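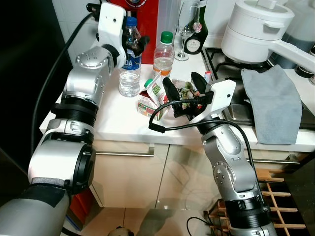
Rowlands House will reopen its shared kitchens to residents in September under a revised set of rules for countertops, stoves and recycling. The rules were drawn up by the housing office after a review of all 17 kitchens in the building, and they apply to every floor. The office found that most complaints concerned the stretch of counter beside the stove, where drinks and snacks tend to collect over the course of a day. A typical counter holds plastic bottles, a juice carton, a crumpled snack bag, an empty wine glass and a wine bottle within a short reach of one another, with a covered pot on the gas stove next to them. Under the new rules, that section of counter is to be left clear whenever the kitchen is not in use.

Rowlands House provides accommodation for 200 residents, most of them graduate students and visiting staff. Each kitchen serves one corridor and is furnished with a gas stove, a refrigerator, and a basic set of pots and glasses. Personal food may be stored only in the numbered cabinets and on the assigned refrigerator shelves.

"The kitchens are well used, and we are pleased that they are," said Elaine Lins, residential services manager. "What residents have asked us for is a fair and simple standard, so that a person who comes in to cook at six in the evening finds a place to put down a cutting board."

The standard is set out on a single page, which will be posted inside the door of each kitchen. Its main provisions are as follows:

- Counters are to be cleared by 9 p.m. each evening. Items left out after that time will be moved to the shelf beside the door.
- Opened drinks must be capped and returned to the refrigerator or to the owner's cabinet.
- Empty cartons, bottles and wrappers are to be sorted on the same day.
- Glassware belonging to the kitchen is to be washed, dried and put back by the person who used it.
- Pots may stand on the stove while food is cooling, with the lid on and the burners off. They may not be left there overnight.

A trial of the rules was held in the Preltitz wing during the spring term. Residents of the wing were invited to comment in writing at the end of the term, and the office received 76 responses. A majority supported the evening clearing time. Several respondents asked for a later hour during examination periods, and the office has agreed to consider the request before the end of the fall term. Others asked that cooking oil and salt be allowed to remain on the counter. That request was accepted, and a small tray will be supplied to each kitchen for the purpose.

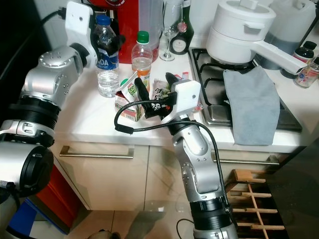
Sorting will be the largest change for many residents. Rowlands House has until now used a single recycling container in each kitchen, and much of what went into it had to be separated again in the basement. Three containers will replace it, one for plastic and cartons, one for glass, and one for general waste. The items that gather on one counter can easily call for all three: a small Deep Fresh carton and a plastic bottle with a green cap belong in the first once they are empty, a dark green glass bottle in the second, and a crumpled snack packet in the third. Bottles that still contain a drink should be emptied at the sink before they are sorted. Caps may be left on. Stemmed glasses and other drinking glasses are not to be placed in the glass container, even when broken. They should be wrapped in paper and put in general waste.

The containers will be supplied by Follora, which also holds the contract for collection from the loading area. Glass will be collected weekly and all other material twice a week. Corridor groups planning a dinner or other gathering may request an additional glass container at the front desk two working days in advance.

Small appliances will continue to be permitted on the counters, provided that they stand against the back wall and away from the stove. Coffee machines, kettles and similar equipment brought in by residents must be registered with the front desk and inspected before first use. Registration is free of charge. Equipment registered last year does not need to be inspected again unless it has been repaired or moved to another kitchen.

The office has also arranged for the stoves to be serviced before the reopening. The work will be carried out by Winetti, one floor at a time, and each kitchen will be closed for a single morning. Residents are asked to remove pots and utensils from the pan supports the evening before. Notices giving the time for each floor will be posted at the elevators, and residents of a closed kitchen may use the one on the floor below.

Printed copies of the standard are available at the front desk. Comments may be left there in writing or sent to the residential services office.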